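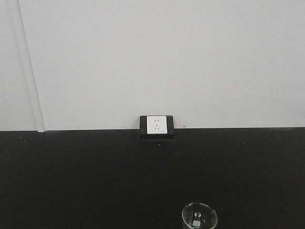
Figure 7.1 Where the bench meets the wall. The outlet sits in a rectangular black box along the line between the dark work surface and the pale wall.

Chapter 7
Benches, Walls, and Power

In this chapter you will learn to
Choose a height and depth for a work surface
Compare common bench top materials
Explain how wall and bench colors affect the way work is seen
Plan the joint between a bench and a wall
Place outlets so that cords do not cross the work

Terms to know
backsplash, branch circuit, contrast, glare, matte finish, reach zone, receptacle, scribe, task lighting

Opening case: The Tumetti Street workroom

When the Prestville adult training center moved its small-appliance repair course into a former office on Tumetti Street, the instructor, Oluwatosin Haruna, had one room, two long walls, and a budget of $1,775 for bench tops. The legs and frames came from the old shop. The walls were sound but had been painted a deep green. There were two outlets in the whole room, both down near the floor.

Haruna started with a list of what students did at the benches. They opened housings, sorted screws, tested cords, cleaned contacts, and wrote up job tickets. Most of the work was done sitting down. Small parts were dropped every day, and many were never found. Cords from the soldering stations ran over the front edge of the old benches and down to power strips on the floor, where people caught them with their feet.

The plan that came out of this list was simple. The walls were repainted a flat light gray. The bench tops were dark, with a dull finish. The benches were pushed back against the walls, and an electrician, Tõnu Mägi, added outlets at the back of the benches. The last inspection was signed on 24/09/2020, and the first class met the following week.

The room worked well, with two exceptions. The tops had been ordered at a depth of 600 millimeters, and once a meter and a parts tray were set at the back there was little space left for a job ticket. Also, one wall bowed in the middle, leaving a gap behind the bench that small screws soon found. Both problems come up again later in the chapter.

7.1 What a work surface has to do

A bench holds the work, the tools, and the person's forearms. It also takes spills, scratches, heat, and the weight of anything clamped to it. Few tops are good at all of these. Before choosing one, write down the work that will be done there and mark the items that happen every day. A top that suits the daily work and puts up with the rest is usually the right choice.

Height comes first. For seated work, the top should be close to elbow height when the person sits with feet flat on the floor or on a footrest. For standing work, measure to the elbow and come down a few inches. Fine work can be a little higher, so that the worker does not bend the neck. Heavy work, such as pressing or planing, should be lower. In a shared room, an adjustable chair costs less than an adjustable bench and solves much of the same problem.

Depth is next. The part of the bench a seated person can use without leaning is called the reach zone. Items handled constantly belong near the front of it. Items used once or twice a job can sit farther back. A deep bench offers more storage along the wall, but that storage is slow to use and tends to fill up with things that have no other home.

7.2 Bench top materials

Wood is easy to repair and kind to dropped parts, but it stains and must be sealed if liquids are used. Plastic laminate over a board core is inexpensive and wipes clean. Its weak points are the edges and seams, where water can get in and swell the core. Solid resin tops cost more, resist many chemicals, and are common in school laboratories. Steel is strong and easy to clean, but it is noisy, and bare metal is a poor choice under live electrical work.

Two tops made of different materials can look almost the same from a few feet away. Dark laminate and dark resin are often confused. When you take over an existing room, check the underside or an unfinished edge before you decide how to treat the surface.

7.3 Color, finish, and contrast

People see small objects by the difference between the object and what lies behind it. This difference is called contrast. A bright screw shows up well on a black top and poorly on a pale one. A black rubber washer does the opposite. Where the parts are of many kinds, keep a light mat and a dark mat at each place and switch between them.

Finish matters as much as color. A glossy top reflects the lamp above it, and the reflection, or glare, hides whatever is lying there. A matte finish spreads the light and keeps the reflection weak. Look again at Figure 7.1. The black surface has only a slight sheen.

The wall behind the bench does a different job. A pale wall returns light to the room and softens the shadows thrown by task lighting. Plain walls are also easier on the eyes when a person looks up from close work. Haruna's green walls had soaked up so much light that students brought desk lamps from home.

Try it
Place 5 small parts of different colors on a sheet of white paper, then on a sheet of black paper. Stand back until you can no longer make out one of them. Record which part disappeared first on each sheet and how far away you were standing.

7.4 The line at the back

Walls are seldom perfectly straight. A bench top is. Where the two meet there will be a gap, and it must be closed, covered, or left on purpose. To close it, the back edge of the top can be scribed, meaning that the curve of the wall is marked on the top and the extra material trimmed away. To cover it, fit a backsplash or a narrow strip. Leave a gap only if cords need to pass through it, and then make it wide enough to clean.

Panel joints and trim on the wall should be marked on the plan before any outlet is placed. In Figure 7.1 a narrow vertical strip or seam runs down the left side of the wall to the line where the wall stops. A box or shelf drawn across a feature like that would have to be moved on the day of installation.

Section 7.5 takes up outlets and branch circuits, beginning with the plan Mägi drew for the Tumetti Street room.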